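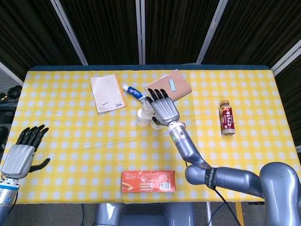
Nov 19, 2020

The Sarmiento record came on Monday and I have played it every evening since, so I may as well write something down.

For anyone who has not been reading long, Sarmiento are a four-piece from Lovham who made one album, split up, and then came back last year with a different drummer. The first album, Eso, was pressed in a run of 725 copies and sold mostly at gigs. I bought mine in the upstairs room of a pub in Tristcombe, from a cardboard box by the door, and paid for it with coins because the band had no change. It has a crease across the back of the sleeve from the bus home. I have seen copies go for £85 online, which seems a lot, and none of that goes to the band.

The new one has no title, or at least none that I can find on it. The songs are numbered on the label and given names only on the insert. There are nine of them and the whole thing lasts a little over half an hour.

The first thing to say is that it is quieter than Eso. The old record was two guitars playing at full volume more or less all the way through, with the singing somewhere underneath. I liked that, but you had to be in the mood for it. On the new one the second guitar has mostly been replaced by a small electric organ, and you can hear the words. Some of them are very good. Track three is about clearing out a shed and has a verse that is just a list of tins of paint, with their colours. It sounds like nothing written down, but the way the organ comes in under the last tin made me stop washing up.

Track 5 is the one they put out as a single in July. I wasn't keen on it then and I'm still not. It is the only song here with a proper big chorus, and it sits in the middle of the side as if it had been brought in from another record. My sister thinks it's the best thing they have done, so take your pick.

The drumming is different too. The old drummer was always slightly ahead of everyone else and the songs felt as if they might fall over. The new one is steady and plays a lot with brushes. For the slow songs this is an improvement. For the two fast ones at the end of side two I missed the old way of doing it, especially on the very last track, which gets louder for four minutes and then stops without getting anywhere much.

I did go back and play Eso straight after, to be fair to both. It is rougher than I remembered. There is a hum all the way through the second side, and on one song somebody can be heard putting down a cup. I still know every note of it. I don't think the new record will replace it for me, but I would give the new one to a person who had never heard them, and I would not do that with Eso.

A few practical points, as I was asked last time. The vinyl is black and flat and mine plays without clicks. The sleeve is thin card. The insert has all the lyrics, in very small type, and I needed the lamp. There is a download code but it has to be typed in by hand and I got it wrong twice — the character after the dash is a zero. Postage from Lovham took four days.

Nobody can say when they will play any of it in front of people. They had a date booked at the Tristcombe Assembly Rooms for the spring and that went the way of everything else. I still have the ticket on the fridge. The hall has said tickets will carry over to the new date once there is one, and I've decided to leave mine where it is and not ask for the money back. It was the first thing I had booked all year.

In the meantime I have been going through the shelves in order, which I said I would do in the spring and then didn't. I'm up to D. I have found two records I own twice and one I have no memory of buying, a solo piano thing with a price sticker from a shop in Lovham that closed years ago. It's quite nice. I will write about that one next if I get to it before Christmas.

One last thing, to do with the blog itself. The page counter went past 3000 this week, which is small by most standards but more than I thought would ever look at a page about bands from this end of the county. Comments are working again, by the way. If you were at that pub gig in Tristcombe and remember what they played as the encore, please leave a note, as my sister and I have been arguing over it since Monday and she says it was a cover.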